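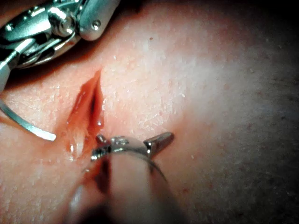 Ostivmont Residents' News > Housing > Rentals

News Housing Events Classifieds

Lease renewals at Magagula Court

Renewal letters for Magagula Court went out on 26 February 2021. Of the 100 apartments in the two buildings, 40 have leases ending in April. Tenants who want to stay should return the signed form to the leasing office - the drop box by the mail room is fine.

Rents on one-bedroom units stay the same. Two-bedroom units go up by $22 a month, and covered parking is now $27. Pets already on a lease do not need a new deposit.

Sarla Malhotra is handling renewals for both buildings. Questions about moving to a larger unit go to Madhu Dhillon, who keeps the waiting list. Three-bedroom units are full at present.

Contact the leasing office | © Ostivmont Residents' News | Back to top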